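Still no robot for the washing-up
By Cadi Sayce
Friday, May 24, 2024

My sister, who lives out at Skuststead and has three boys and one dishwasher, rings me every few months to ask whether it's time yet. She means a robot, a proper one that picks the socks up. I've written about these things for the Rusville paper long enough that she thinks I have one hidden in the garage, and I always have to let her down gently.

I do think we've been looking in the wrong place, though. We watch the big showy machines walking up stairs and we suppose that the ironing must be nearly sorted. Then you spend an afternoon with people who do this for a living, as I did at Koech, and you find them thrilled to bits over a scoop. A scoop! Fishing a small thing out of a tub is a job my youngest nephew managed before he could say his own surname, and I came home rather humbled by how much there is in it. You've got to hold the handle so it doesn't twist, get the rim underneath the thing you want, keep clear of the sides, and then lift without tipping the lot back in.

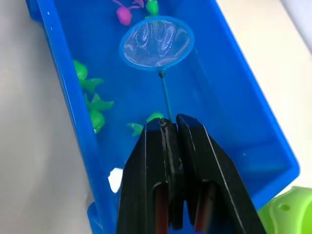 Can a robot you buy today tidy a family kitchen on its own?
Not one I'd trust with my mother's plates. It may manage a single chore it has practised over and over, in a kitchen laid out the way it likes, and a family kitchen is never laid out the way anybody likes.

Practice is the slow part. The Tastel people told me they had logged 2260 tries at one small scooping job and counted 1039 of them as good, and they were pleased with that, and so was I once I'd had a cup of tea and thought it over. I've had worse weeks with a fitted sheet.

The shop floor will get there first, I'm fairly sure, where the same tray turns up in the same spot all day long and there's no toddler moving it. Homes will come along afterwards, one dull little chore at a time. I told my sister to ask me again in December, and she's already said she will, and in the meantime the boys are perfectly capable of picking up their own socks.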